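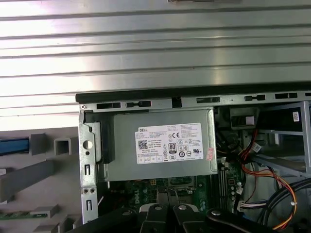
Course: Automated Disassembly of Electronic Equipment
Handout 4 – Rules of good practice at the work cell
Lecturer: Panagiotis Karagiannis
Lab supervisor: Henk Prins

Read this handout before you come to the Plellell lab. In the lecture we treated the general safety standards for industrial robots (ISO 10218, parts 1 and 2) and the technical specification ISO/TS 15066 for collaborative work. Now we go to the rules which we apply ourselves when a desktop computer lies open under the arm.

4.1 Before the arm is enabled

The computer must be disconnected from the mains. This sounds evident, but it is the first line on the checklist and it must be signed by a person, with name and hour. Switching off at the power button is not enough.

The power supply unit stays closed. No student opens its metal box and no program may contain a step which cuts, drills or pries it. Capacitors inside can hold a charge after the cable is taken away. Units go complete to the container of De Bruijn, our recycling partner.

Covers and front parts which were removed by hand are put where the arm has no path above them. If there is not enough space on the bench, the part must be entered in the collision model of the planner. Parts that lie close to the case and are not in the model were the cause of most stops last June.

4.2 Approaching the motherboard

The approach is always vertical for the last 60 mm. Side movements at the height of the board are forbidden, also in reduced speed.

Loose cables are the most difficult object in the whole case. They move when touched and the camera sees them differently each time. The rule is: take a new picture after each contact with a cable, and plan again. Do not use the old path.

Contact force on a connector is limited in the Dravis controller to 27 N. If the connector does not come free, the program makes 2 attempts and then asks for the operator. Please do not raise the limit to "help" the robot. A latch that is not released will break before it opens, and then the board is counted as damaged.

Memory modules are taken out only after both latches are open. The processor stays in its socket until the lever is released – this step we do by hand in the present course.

4.3 Labels and records

Before removal of any part, its label is photographed. The part number must be readable in the file. A sticker which is coming loose is pressed down by hand with the arm stopped, or photographed at once. The record goes to the Grulodico database, which has now 1,717 entries from earlier groups. Look at some of them to see how a complete entry is written.

4.4 Persons near the cell

One person is operator and holds the enabling device. The other person reads the checklist aloud. Hands go into the case only when the arm is in protective stop and the operator has said "stopped". Long sleeves and hair are fastened.

4.5 Preparation for the next session

a) Write a risk assessment for the removal of one cable bundle. One page is sufficient.
b) Mark in your own program all movements which are not vertical near the board.
c) Bring the signed safety form to Henk Prins. Without this form you can watch, but not operate.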